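Rutherford College, Department of Information Studies
Records and Archives in Small Institutions
Handout for Unit 4: Storage, Copies and Retention
Instructor: Marion Dow

Students should read this handout before the second meeting in September. It replaces the older sheet on microfilm, which remains on reserve in the library.

4.1 What a retention schedule does

A retention schedule states how long each class of record must be kept and what is done with it afterward. It applies to classes of records, never to single items. A letter from a tenant and the reply to it belong to the same class and leave the office together. The schedule is signed by the head of the institution and reviewed when the law or the work of the office changes.

The Orkstead parish collection, used throughout this course, has 23 classes. Most were set by Ewan Lamont during his first survey and have changed little. Read his notes on burial registers with care, as he treats the index and the register as separate classes.

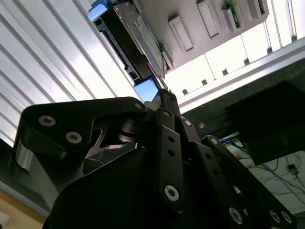 Fig. 4.1. Screws and a pivot bearing on dark metal linkages.

4.2 Paper and its surroundings

Paper lasts longest in a cool, steady room. Sudden changes do more harm than a temperature slightly above the ideal. Boxes should stand on shelves, clear of the floor and away from outside walls. Staples and rubber bands are removed when a file is closed. Folders are labeled in pencil with the class number first and the year second.

Bound volumes are a separate matter. Large volumes lie flat, no more than two to a shelf.

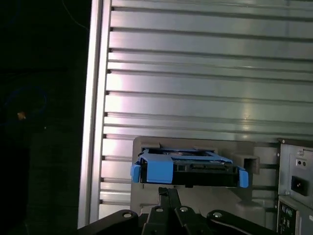
Where a volume is too weak to be handled, readers are given a copy. The copy is marked as such on its first page, and the original is withdrawn under the procedure in Unit 3. Withdrawal does not alter the retention period.

4.3 Digital copies

A digital copy is a record in its own right once it is used to answer inquiries. It needs an entry in the schedule, a named keeper and a second copy held in another building. The Brotimo exercise asks you to write such an entry for a set of 1079 scanned land deeds.

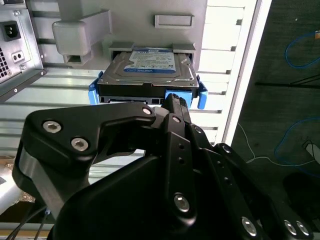 Fig. 4.2. Hard drive in a blue caddy, partially inserted in a drive bay.

Files should be opened and checked once a year. The check is logged with the date and the initials of the person who made it. A log with gaps must be reported to the archivist before any further copies are made. 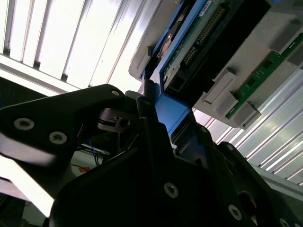 File names follow the same order as folder labels: class, year, item. Spaces are not used. Names already cited in published work are left as they stand, and a cross-reference is added to the finding aid.

4.4 Reading and assignment

Required: Course reader, pages 23 to 44.
Optional: The Virkovetti case file, on reserve at the front desk.

Write a schedule entry for one class of record in an office you know. State the class, the period, the reason for the period and the final action. The assignment carries 100 points. Late work is accepted only by prior arrangement with the instructor.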